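Furnishing Textiles, Unit 4: Upholstered Headboards and Bed Bases
Handout for the evening group. Tutor: Ozan Ekinci 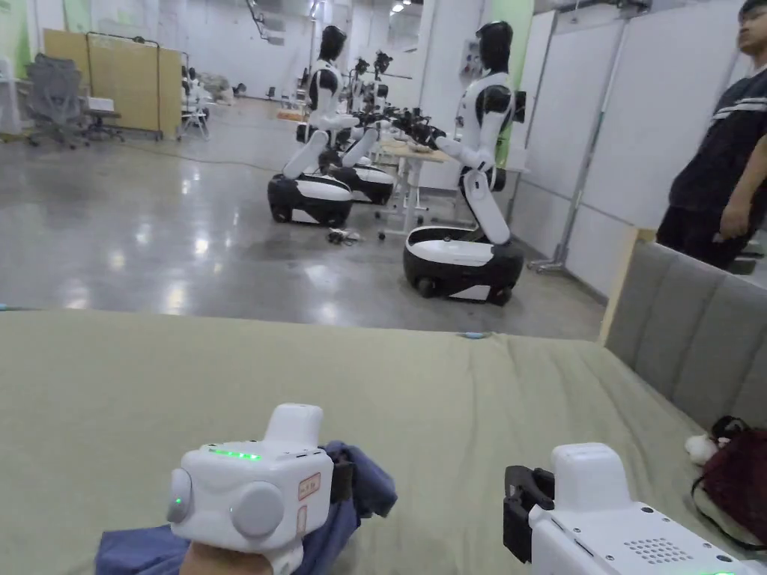 Fig. 1. Grey upholstered headboard with vertical channel padding, alongside sage-green fabric.

What this unit covers

Unit 3 dealt with loose covers. This one deals with fixed covers on bedroom furniture: headboards, divan bases and padded bed frames. Read it before the workshop session and bring your Unit 2 notes on fibres, as the cleaning section leans on them. The assessed piece is a small channelled panel, described at the end.

4.1 Parts of a headboard

Most padded headboards are built the same way. There is a board, a layer of foam, a layer of wadding and a cover. The board gives the shape and takes the staples. The foam gives the depth. The wadding softens the edges of the foam and stops the cover dragging on it. The cover is pulled round to the back and fixed there, and a thin lining cloth is stapled over the raw edges.

Board may be plywood, chipboard or MDF. Plywood holds a staple best and is lighter to lift. Chipboard is cheap and common in bought beds, but it crumbles along the edges when staples are taken out and put back. If you are re-covering a chipboard headboard, expect to move each new line of staples a little way in from the old one. MDF takes a clean curve but is heavy and blunts staples if the gun is weak.

Older headboards may have a webbed frame in place of a solid board. Treat these as you would a chair back. Check the webbing first, as a new cover will not put right a slack frame.

4.2 Styles of padding

Plain: one piece of foam, one piece of fabric. It shows every fault in the cutting, so a plain headboard in a striped cloth is harder than it looks.

Bordered: a flat centre panel with a raised edge. The border is usually made first and the centre fitted into it. Piping hides the join.

Buttoned: the cover is pulled down into the foam at set points. Shallow buttoning uses flat fabric. Deep buttoning needs extra cloth for the pleats between the buttons, and the marking out has to allow for it.

Channelled: the padding is divided into long rolls, also called flutes. Channels normally run from top to bottom. They may all be one width, or be narrower at the sides. Vertical channels make a low headboard look taller. Horizontal channels are less common and collect more dust along the seams.

Winged: side pieces come forward at each end. The wings are covered separately and bolted on. Remember to leave the bolt holes clear.

4.3 Two ways to make channels

Method A, sewn. The cover is stitched to a backing cloth in parallel lines, which makes a row of tubes. Each tube is then filled with a strip of foam or wadding. The work is done on the table and the finished panel goes on to the board in one piece. The lines stay straight and the cover can be taken off later. It needs a long clear table and someone to support the weight of the cloth while you sew.

Method B, separate pads. The board is cut into strips, each strip is padded and covered on its own, and the strips are screwed side by side to a second board. This takes more board and more staples, but no sewing. A damaged strip can be replaced without touching the others. It is the method we use in the workshop, as half the group has not yet done the machine unit.

You will also see channels made by pulling the fabric into slots cut in a single sheet of foam. It is quick, but the cover tends to lift out of the slots at the ends, and we do not teach it.

4.4 Working out the fabric

Beginners nearly always buy too little. The cloth has to go over each roll and down into each groove, so the flat width of the headboard tells you very little.

Measure over one made-up channel with a soft tape, from groove to groove. Multiply by the number of channels. Add the turnings at both sides.

Worked example. A panel has 13 channels. That gives 12 grooves between them. If you are using Method A, you have 12 lines of stitching inside the panel plus the two outer seams. Students often mark a line for each channel and end up one over. Mark the grooves, not the rolls, and check them against the drawing before you cut.

For Method B, cut one piece per strip. All the pieces must run the same way up the cloth if it has a pile or a one-way pattern. Put a chalk arrow on the back of every piece as soon as it is cut. Velvet pieces which have been turned round look like a different shade once they are up on the wall, and there is no cure except cutting them again.

Joins in a plain headboard should fall at equal distances from the centre. In a channelled one they can be hidden in a groove, so a narrower cloth can be used without much trouble.

4.5 Choosing a cloth

A headboard gets less wear than a chair seat. It does get rubbed in the same two places, where people lean back to read, and it picks up oil from hair and skin. Look for a close weave that does not snag and will stand being wiped.

Samples on the shelf in the workshop:

Nanutis: a flat woven wool mix. Firm, easy to cut, frays a little. Good on corners. Not suitable for deep buttoning as it is too stiff to pleat.

Fadurik: a short-pile velvet with a cotton back. Takes channels well and hides small faults in the padding. Marks when pressed, so do not lean finished pieces against each other.

Bradutov: a polyester chenille. Soft and cheap. The backing is loose and the cut edges shed, so overlock or tape them straight away.

Paiva: a linen union. Handsome but creases, and the creases show along the top edge. Press it before you cut. Do not press it on the board.

The Bradutov roll is stock number 379 and the Paiva is 572. Write the number on your cutting slip, as there are older rolls in the cupboard which look the same and come from another dye lot. The others are not numbered.

Colour is for you to decide, but look at the sample upright. Cloth lying on a table catches more light than cloth hanging on a wall, and a mid grey can go quite dark once it is standing. Carry the sample to the room, pin it up, and look at it in the morning and again with the lamps on. If the bed will have a cover or a base in another colour, hold the two together.

4.6 Fire safety

Filling and covers for domestic furniture have to meet the rules in force where the piece is sold or used. For this course, use only the foam supplied, which comes labelled. Keep the label with your work. If you bring your own cloth, ask the shop in writing whether it has been treated or needs a barrier cloth beneath it. Do not use foam from an old cushion or mattress. Headboards that come in for re-covering without a label are stripped back to the board.

4.7 Divan bases and padded frames

A divan base is a box covered on the sides with the main cloth and on the top with a platform cloth, which can be plainer. The sides take knocks from shoes and vacuum cleaners, so pad them thinly. Thick padding low down only wears through sooner.

Cover the corners last. Fold the surplus to the side that will face the foot of the bed, slip stitch it closed and keep the fold upright. A base in two halves should be covered as a pair, from the same length of cloth, with the pattern matched across the join.

On a padded frame the side rails are covered before the bed is put together. Mark which rail is left and which is right on the bare wood. Keep the cloth clear of the metal brackets. If it gets trapped behind them, the rail will sit forward and the slats may drop out.

4.8 Care and cleaning

Vacuum with the soft brush, along the channels and not across them. Use the narrow tool in the grooves. Once a month is enough in most bedrooms.

Blot spills with a dry white cloth. Work from the outside of the mark inwards. Test any cleaner at the back of the headboard, low down, and leave it overnight.

Do not soak the cover. The foam holds water and dries slowly, and a tide mark will form as it does.

Hair oil can be lifted with a little dry cleaning powder, left on and brushed off. Several light goes are better than a heavy one.

Velvet which has been flattened can be steamed from a short distance and brushed up while damp. Try this first on a spare piece.

4.9 Practical task

Make a channelled panel using Method B, with five strips. The boards will be cut for you. You choose the cloth and fill in the cutting slip.

Order of work: glue the foam to each strip and leave it to set. Cover with wadding and trim it flush with the back. Staple the cloth at the centre of each long side, then work out towards the ends. Do the short ends last. Lay the strips face down, push them together, and screw the back board on.

Marks are given for straight grooves, even tension, neat ends and a correct slip. Bring the finished panel and the slip to the last session in May. Panels may be left on the rack with your name on the back board.

Terms to learn for the written test: flute, wadding, turnings, platform cloth, barrier cloth, dye lot, pile, slip stitch, union cloth.

Unit 5 starts on window seats. You will need a long ruler and your own chalk.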